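Tierney Hand-Teach Kit - wrist camera + remote lead arm
Show it once by hand, or drive it from across the room. Tray pick setup, wrist view:
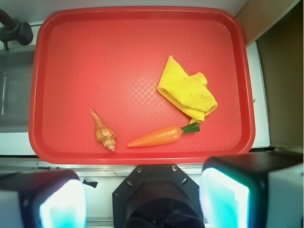 What you get
Lead arm, wrist camera, mount plate, cables, one red tray. Props not included - use what you've got. Cloth, toy carrot, seashell, whatever. Mix soft and hard, the arm needs both.

Two ways to teach
By hand: hold the button on the wrist, move the arm, let go. Saved.
By remote: pick up the lead arm, the work arm copies it. Better for cloth, your hands stay out of the camera view.

How many demos
Start with 20 per object. Cloth wants more, up to 100, and crumple it differnt each time. Move things about the tray between runs or it only learns the one spot.

Storage
2,000 demos on the built in drive. Export by cable. Wi-fi export coming in November.

Fit
Bolts to Hodden and Prutano arms. Older Prutano wrists need the adapter plate, sold seperately, $89. Check the bolt pattern before ordering pls, we can't take back opened plates.

Setup notes
- Open the fingers all the way before you hit record
- Tray rim inside the camera view, all four corners if you can
- Dim overhead lights if you get glare off the tray
- Bad run? Double press, it drops the last one. No undo on that

Ships from Skiscombe. Lead arms are back in stock, left hand version still on back order.

Questions on fit - Hala Kamel, sales desk. Firmware or lost demos - Evaristo Manríquez, support.

Page updated August 5, 2021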